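课程资料 / 机械基础 / 连接件与紧固件

课程编号 3204 机械连接基础
讲义:小规格螺纹连接的预紧、载荷与防松
编写:Viera Matoušek
修订:2023年9月8日

一、范围与符号

本讲只处理公制普通螺纹的小规格紧固连接,以 M3 为主要算例。管螺纹、传动螺纹和自攻螺钉不在范围内。上一讲已给出牙型几何,这里直接引用:牙型角 60°,牙侧角 30°,粗牙 M3 的螺距 P = 0.5 mm。

符号如下。
d 公称直径
d2 中径
d3 外螺纹小径(牙底圆弧)
As 应力截面积
F0 预紧力
FA 单个螺钉承受的轴向工作载荷
FQ 横向工作载荷
T 拧紧力矩
K 拧紧力矩系数
μ 摩擦系数
kb、kc 螺钉刚度、被连接件刚度

力的单位用 N,长度用 mm,应力用 MPa。力矩在推导中用 N·mm,填写工艺文件时换算成 N·m。往年作业里这一步换算出错最多,请在结果旁边写明单位。

二、几何量

粗牙 M3 的中径 d2 = 2.675 mm,小径 d3 = 2.387 mm。应力截面积按中径与小径的平均值计算:

As = (π/4)·[(d2 + d3)/2]²

代入得 As = 5.03 mm²。不要用公称直径计算截面积,那样得到 7.07 mm²,应力会被低估近三成。

螺纹升角 ψ 由下式确定:

tan ψ = P/(π·d2) = 0.5/(π × 2.675) = 0.0595

ψ = 3.41°。取螺纹副摩擦系数 0.15,当量摩擦角 ρ' 为:

tan ρ' = μ/cos 30° = 0.173
ρ' = 9.83°

ψ 小于 ρ',静载下自锁条件成立。自锁条件的推导假定摩擦面上没有相对滑动的外部激励,振动工况不满足这一假定,见第七节。

三、拧紧力矩的分解

拧紧时,扳手力矩由两部分平衡:螺纹副力矩 T1 与头部支承面摩擦力矩 T2。

T1 = F0·(d2/2)·tan(ψ + ρ')
T2 = μ·F0·rm

rm 为支承面平均半径。圆柱头内六角螺钉 M3 的头部直径 5.5 mm,通孔取 3.4 mm,按内外直径的平均值,rm = 2.225 mm。

算例一。F0 = 2000 N,两处摩擦系数均取 0.15。

T1 = 2000 × 1.3375 × tan 13.24° = 629 N·mm
T2 = 0.15 × 2000 × 2.225 = 668 N·mm
T = T1 + T2 = 1297 N·mm,即 1.30 N·m

其中直接用于产生轴向力的部分为 F0·P/(2π) = 159 N·mm,约占总力矩的 12%。其余消耗在两处摩擦上。由此可知,摩擦系数的小幅变化会使预紧力出现较大变化,力矩扳手本身的精度通常不是主要误差来源。

工程上常写成简化式:

T = K·F0·d

由算例一反推,K = 1297/(2000 × 3) = 0.216。手册中干态钢件常取 K = 0.2,用于初算可以接受。表面涂油、镀层或螺纹涂胶之后 K 会改变,应采用同批零件的试验值,不要沿用干态数据。

四、拧紧状态下的强度校核

拧紧过程中,螺杆同时承受拉伸与扭转。支承面摩擦力矩 T2 不传入螺杆,扭转应力只由 T1 产生。

拉应力:σ = F0/As = 2000/5.03 = 398 MPa

扭转应力按当量直径 d0 = (d2 + d3)/2 = 2.531 mm 计算:

τ = 16·T1/(π·d0³) = 198 MPa

按第四强度理论合成:

σe = √(σ² + 3τ²) = 525 MPa

8.8 级螺钉的公称屈服强度为 640 MPa,σe 为其 82%。余量不大。若此处仅用拉应力判断,会得到 62% 的结论,并据此把预紧力再提高一档,装配时螺钉可能在头下或首圈啮合牙处屈服。

拧紧结束后,扭转应力会部分松弛,因此工作状态校核允许对 τ 折减。折减系数的取法见教材附录,本课作业统一不折减。

五、被连接件与螺孔

小规格螺钉的失效常发生在内螺纹一侧。钢螺钉拧入铝合金或工程塑料时,内螺纹材料的剪切强度明显低于螺杆,牙的剪切脱扣先于螺杆断裂。脱扣没有明显的前期变形,检验时不易发现;螺杆断裂则容易识别。设计上应使螺杆成为较弱的一方。

旋合长度的初选值:
钢对钢,1d
钢螺钉对铸铁,1.25d 至 1.5d
钢螺钉对铝合金,1.5d 至 2d
塑料件,优先采用金属嵌件,不按上述比例外推

旋合长度继续增加,收益递减。载荷在各圈牙上的分布不均匀,靠近支承面的首圈承担份额最大,远端几圈的承载很小。把旋合长度从 2d 加到 3d,通常只增加攻丝难度和丝锥折断的机会。

盲孔须留出螺尾与钻尖的空间。图样上应分别标注螺纹有效深度与底孔深度,两者不能合写为一个尺寸。底孔深度不足时,螺钉顶到孔底,力矩读数正常而夹紧力为零。此类缺陷用力矩抽检查不出来,可用塞尺检查头下间隙,或在首件上测量螺钉伸出长度。

垫块、压板一类小平面零件采用多螺钉固定时,孔位按下列次序确定:先保证边距,再保证扳手空间,最后考虑外观对称。边距一般不小于 1.5d,板材较薄或材料较脆时取 2d。孔距过密会使各螺钉的压力锥相互重叠,第六节中按单个螺钉估算的 kc 不再适用。 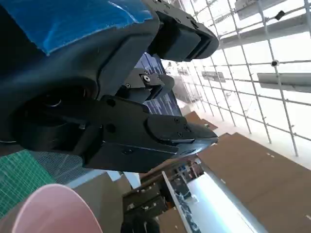 图 3 黑色平板件,近端部的矩形凸起垫块表面有小螺钉

沉头螺钉在这类零件上使用时应注意两点。第一,锥面同时承担定心和承载,多个沉头孔的位置误差会在锥面上产生附加侧向力,孔组的位置度要求高于圆柱头。第二,沉头的支承面平均半径与圆柱头不同,且锥面使法向力增大,T2 须重新计算。取锥角 90°,半锥角 45°,则 T2 的表达式变为:

T2 = μ·F0·rm/sin 45°

同样的力矩下,沉头螺钉得到的预紧力较低。直接把圆柱头的力矩值抄给沉头螺钉,是装配卡上常见的错误。

六、轴向载荷与刚度分配

预紧连接受轴向工作载荷 FA 时,螺钉总拉力不等于 F0 与 FA 之和。设螺钉与被连接件均在弹性范围内,载荷系数为:

Φ = kb/(kb + kc)

螺钉总拉力:Fb = F0 + Φ·FA
残余夹紧力:Fc = F0 − (1 − Φ)·FA

算例二。F0 = 2000 N,FA = 500 N,Φ = 0.2。

Fb = 2000 + 100 = 2100 N
Fc = 2000 − 400 = 1600 N

螺钉承受的载荷增量只有 100 N。若 FA 为脉动载荷,螺钉的应力幅对应增量的一半,即 50 N,折合约 10 MPa。预紧连接的疲劳性能优于未预紧连接,原因在此。一旦 Fc 降为零,结合面分离,此后全部载荷增量都加在螺钉上,上述公式失效。

分离载荷由 Fc = 0 求得:

FA,sep = F0/(1 − Φ) = 2500 N

注意 Φ 的取值与载荷作用位置有关。上式假定载荷作用在螺钉头与螺母的支承面处,实际载荷引入点多位于被连接件内部,此时应再乘以引入系数 n,n 小于 1。取 n = 1 对螺钉拉力偏安全,对残余夹紧力则偏危险。做密封连接的同学应分别校核这两项。

刚度的估算方法。螺钉按等截面杆处理:

kb = E·As/L

取 E = 206000 MPa,夹持长度 L = 8 mm,得 kb = 129500 N/mm。这里忽略了头部和旋合段的柔度,结果偏高,用于比较不同方案已够用。被连接件的刚度按压力锥模型计算,锥角与板厚有关,推导另见补充材料。本讲算例取 kc = 4kb = 518000 N/mm,与 Φ = 0.2 一致。

偏心载荷下各螺钉受力不同。对称布置的螺钉组受倾覆力矩 M 时,距回转轴线 ri 的螺钉所受附加拉力为:

Fi = M·ri/Σrj²

求和遍历全部螺钉。该式以底板刚性为前提,薄板不适用。薄板连接中,离载荷近的螺钉实际受力高于计算值,板的局部翘曲还会引起撬力,应另行计入。

七、嵌入、松弛与松动

这三个概念在实习报告中经常混用,应予区分。

嵌入是接触面微观凸峰在压力下的塑性压平,多数发生在拧紧后不久及首次加载时。松弛是材料在持续应力下的蠕变,塑料件和软垫片最明显,温度升高时加快。松动是螺纹副发生相对转动。前两者没有转动,在头部画标记线查不出来。

嵌入引起的预紧力损失:

ΔF = δ/(1/kb + 1/kc)

算例三。总嵌入量 δ = 3 μm,kb、kc 取第六节数值。

ΔF = 0.003 × 103600 = 311 N

剩余预紧力为 1689 N,损失接近 16%。若夹持长度改为 24 mm,并设 kb、kc 均按长度反比下降,则 ΔF = 104 N。短螺钉夹薄板对嵌入量敏感,长螺钉不敏感。设计中允许时,可加长夹持长度,例如在头下加刚性套筒并换用长螺钉。此法同时增加了接触面数量,δ 也要相应增大,两种影响应一并计算。

横向振动是引起转动松动的主要工况。结合面或支承面发生横向滑移时,螺纹副的摩擦力方向被滑移方向占据,周向的摩擦阻力大幅下降,升角产生的松脱力矩即可使螺钉回转。因此防松的首要措施是使结合面不滑移,即保证足够的夹紧力。

不滑移条件:

z·i·μs·F0 ≥ Ks·FQ

z 为螺钉数,i 为结合面数,μs 为结合面摩擦系数,Ks 为可靠性系数。

算例四。两个螺钉,一个结合面,μs = 0.15,F0 = 2000 N,Ks = 1.2。

允许横向载荷 FQ = 2 × 1 × 0.15 × 2000/1.2 = 500 N

若考虑算例三的嵌入损失,F0 改用 1689 N,FQ 降为 422 N。作业中两种结果都要写出。横向载荷超过允许值时,应增设定位销或止口承受剪力,螺钉只负责夹紧。不要用普通螺钉的螺纹段承剪。

八、防松措施比较

弹簧垫圈:压平载荷远小于正常预紧力,压平后与平垫圈作用相近。在横向振动试验中效果有限。新图样不推荐采用,旧图样维修时按原图执行。

双螺母:依靠两螺母之间的对顶力。拧紧次序影响结果,应先拧内侧螺母,再拧外侧螺母,并在拧外侧时把住内侧。占用轴向空间,小规格连接少用。

尼龙嵌件锁紧螺母:提供附加的有效力矩,可防止螺母脱落,但不能保持预紧力。装配力矩须加上有效力矩。重复使用次数按供货文件,温度受尼龙限制。

楔形防松垫圈:成对使用,楔面角大于螺纹升角,回转时使轴向力上升。要求支承面能被齿纹压入,淬硬表面上须先验证。

厌氧胶:适用于金属螺纹副。涂前除油,涂量以填满旋合间隙为准,固化前不得扰动。对盲孔,胶应滴入孔内,单涂螺钉时孔内空气会把胶顶出。中强度胶可用手工具拆卸,M3 以下规格选用低强度胶,以免拆卸时拧断螺钉。

止动垫片与钢丝串联:属于机械止动,限制转角,不补偿预紧力损失。钢丝走向应使任一螺钉松退时钢丝受拉。

九、装配工艺要点

多螺钉连接分两遍拧紧。第一遍拧到规定力矩的一半左右,第二遍拧到规定值。圆周布置按对角次序,矩形布置由中间向两端。接触面不平或带软垫时增加一遍。

装配前检查螺纹口部有无毛刺,孔口应倒角。未倒角的孔口在拧紧时翻起,垫高结合面,表现为嵌入量异常。用手旋入至少两圈,确认未错扣后再用工具。

电动旋具的停转力矩受转速影响,硬连接尤其明显。同一设定值在硬连接与软连接上得到的预紧力不同,换产时应重新标定,不能只改程序编号。

内六角扳手的配合间隙对小规格影响大。扳手端部磨圆后应截去磨损段或更换。球头扳手只用于预旋,不用于终拧。

十、习题

1. 某端盖用粗牙 M3 圆柱头螺钉固定,F0 = 2000 N。若螺纹副与支承面的摩擦系数同时由 0.15 降为 0.10,而拧紧力矩仍按算例一取值,求实际预紧力,并重新校核合成应力。对 8.8 级螺钉给出结论。

2. 将第 1 题改为 90° 沉头螺钉,支承面平均半径取 2.0 mm,摩擦系数取 0.15,求达到同一预紧力所需的力矩。

3. Jastow 支架与 Oseck 底座之间有一个结合面,横向载荷 450 N,采用两个 M3 螺钉。按算例三的嵌入损失修正后,判断是否需要定位销。若将结合面喷砂,μs 升至 0.25,结论有何变化?

4. 说明为何在头部画标记线无法发现嵌入与松弛,并提出一种可以在不拆卸条件下使用的检查方法,写明其适用的最小规格。

5. Iltlow 壳体为铝合金,螺孔为盲孔,旋合长度取 2d。画出螺孔剖面,分别标注螺纹有效深度与底孔深度,螺尾余量自定并说明依据。

计算题保留三位有效数字。作业用 A4 纸,图用铅笔绘制,剖面线方向须与装配图一致。第 3 题的结论须附不滑移条件的完整代入过程,只写“需要”或“不需要”不计分。

补充:第二节 d3 与内螺纹小径 D1 不是同一尺寸。M3 粗牙的 D1 = 2.459 mm,底孔钻头取 2.5 mm。上一版讲义此处把两者并列在一行,请持旧版者自行更正。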